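3.2 Floor finish and cleaning time

Cleaning records from the Darelside site covered 872 rooms, of which 330 had painted floors. Staff logged the start and end of each round on paper sheets. 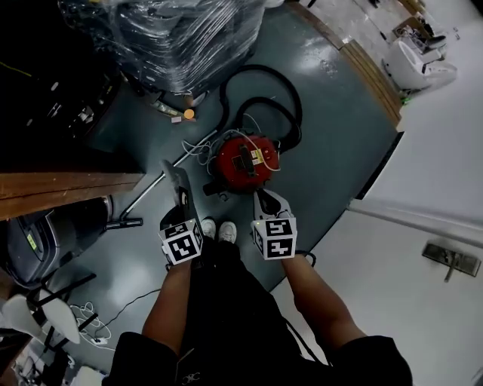 Figure 2. Vacuum cleaner on a painted floor.

Rooms with carpet took longer to clean in both wings. Alaoui reported the same pattern at Budmont, although that study left out stairways. Entries with no end time were removed before the March analysis.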